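Transaction stuck as pending, can a higher fee replace it?

I sent a token transfer from my Brarka wallet and it has been pending for 15 hours. The nonce is 458. I set the max fee by hand, and the base fee has been above it ever since. Two later transfers (459 and 460) are waiting behind it. The speed up button is grayed out. Do I have to wait until it drops?

Izzati Lumbantobing

No. Send a new transaction from the same address with nonce 458 and higher fees. Most nodes want both the max fee and the priority fee raised by at least 10 percent before they accept a replacement. To cancel, make it a zero-value transfer to your own address with the same nonce.
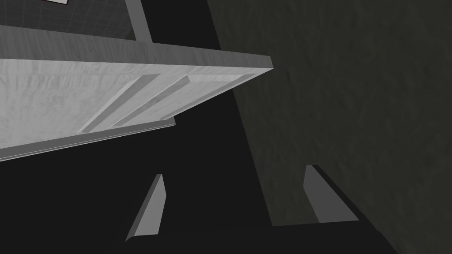 Set the max fee well over the current base fee, or you will be in the same spot again. Once 458 confirms, 459 and 460 can go through if their own fees are high enough. In Brarka the nonce field is under Advanced, and it stays hidden until custom nonce is switched on.

Sulastri Liew

Check a second explorer first. Mine showed pending on one for 90 minutes and the other had no record of it. Resending worked. Don't know about the button.

fellard_3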